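Back at the bench this morning after the long weekend. Fadi Awad had left the new quota on my keyboard: 2,000 bags packed and carded for the Faltenen order, and the night count so far is 2,008, so we are over before I've had a coffee.

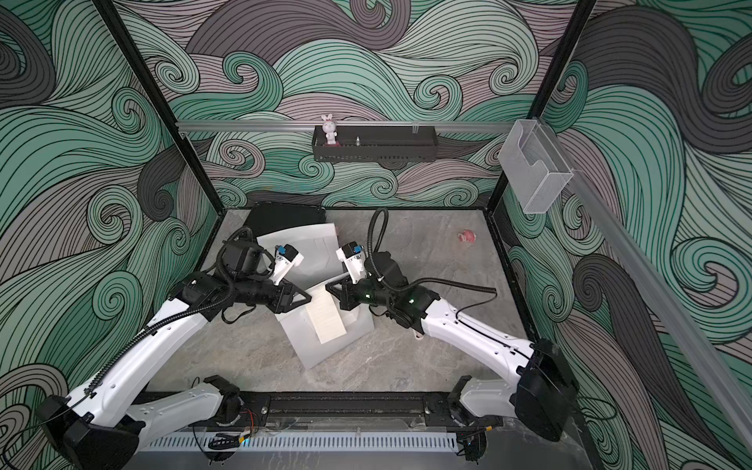 Tarkby, 01/10/2023

I used to put the cards in by hand. Until July there were four of us at the long table and on a good day we got through 1,000 between us. Now the two arms have the job and I look after them. My back is better for it. My hands don't know what to do with themselves, so I've started bringing knitting for the slow stretches.

Jaqueline Palacios moved over to Muvdale when the table went. She rang at lunch. The pay is the same and the drive is 55 minutes, and she says they'll have arms there by winter too. 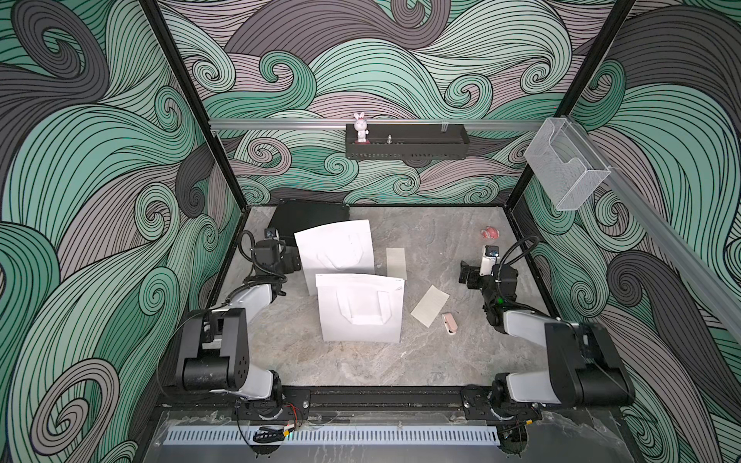
She asked if I was lonely. I said a bit. We used to have the radio going and argue about it. I can still have the radio on, but I pick the station every time.

Most of what I do now is write down faults. Fadi wants every one logged with what the arms were handling, so the programmers can sort it out from their end. Handles are a nuisance, and so is anything that folds.

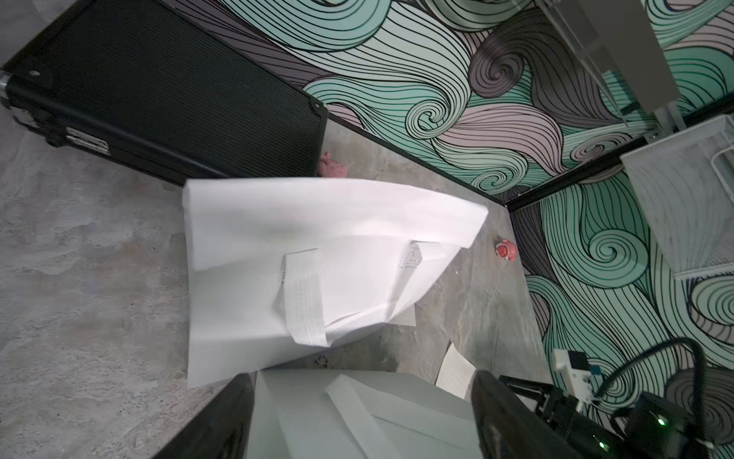
White tote, handles folded over the front.

Did the log until three, then had a meeting about the Tlapale contract. If we get it there will be a second cell and I'd mind both. I asked about the pay grade. Fadi wrote it down and said he'd come back to me.
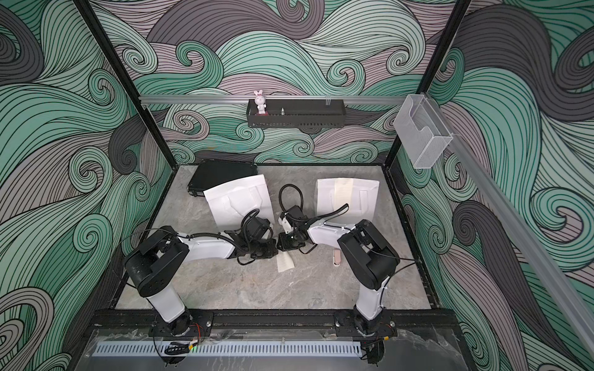 I'd like it in writing before I say yes. Rang Jaqueline again after tea to tell her. Need to buy more grey wool and get the car booked in.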